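News from the Skallside workshop
Sep 14, 2022

Those of you who came along to the open evening in February will remember the rather bare table we had then, and the two arms that spent most of the night parked while Hamish Pryor talked over them. A good deal has happened since, and as several of you have written in to ask how the teaching is going, I promised I would put something proper in the newsletter instead of answering everyone in dribs and drabs.

The short answer is that it is going well, and slowly, and that we are enjoying it very much. The longer answer needs a cup of tea.

We are still working on what we call the tidying jobs, which means the sort of small household task where something is picked up and put where it belongs. Over the summer we moved on from blocks and cups (I think we were all heartily sick of cups) to gardening things. Medeiros very kindly let us have the run of their odds and ends cupboard, and between that and a few trips to the toy shop we now have enough to fill the table several times over. The person teaching sits at the controls, moves the two arms from there, and does the job from start to finish while everything is recorded. Then the table is set out again, a little differently, and off we go once more. We have 281 good recordings of the gardening jobs so far, and a separate folder of bad ones which I am rather fond of.

What surprised me when I had my first turn was how much I had to slow down. At home I would sweep up a pair of gloves and a trowel in one hand without a thought. Here you have to decide which arm is going to do what before you set off, and if you change your mind halfway the recording shows it, because there is a great wobble in the middle where you dithered. Hamish says he can tell who was teaching just by watching the arms, and he has been right every time I have tested him. Mine hover, apparently.
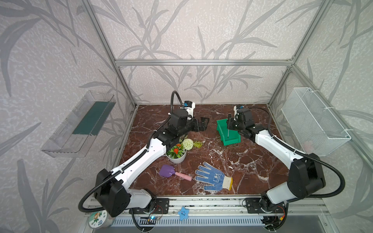
He has also been very firm about resting. Nobody is to do more than ten recordings without getting up and walking about, and after 3 sets you are sent off to do something else for the afternoon. I grumbled at this to begin with, being a person who likes to get to the end of things, but the recordings made by a tired teacher are noticeably scrappier. The approach gets hurried and the gripper closes before it is quite in the right place. A learner copying that will copy the hurry too, and we would all much rather it picked up our good habits.

Soft things remain the hardest. A glove never lies the same way twice, and you have to look for a fold or an edge you can get hold of. Anything with a stiff handle is kinder to beginners, so we start new teachers on those. Artificial flowers fall somewhere in between – they are light and they spring about, and a sprig that looked perfectly easy to pick up will turn itself round just as you close on it. My advice is to come in low, stop, have a look, and only then close.

We have had 2 changes to the way we work since the spring. The first is that we now write a line of plain words for every recording, saying what the teacher was trying to do, and we write it before starting. The second is that we keep recordings where something went a bit wrong and was then put right, so long as the putting right was done calmly. Zenska, who are doing the training side with us, asked for more of these, and I must say it has taken the pressure off. I used to stop and begin again at the least slip.

The Grelamia group will be joining us for the next round, which will be on sorting and putting away with both arms working together. If you would like a turn at the controls, do let Hamish know. You need no experience whatever, only a bit of patience and sensible shoes, as the floor by the door is still being done.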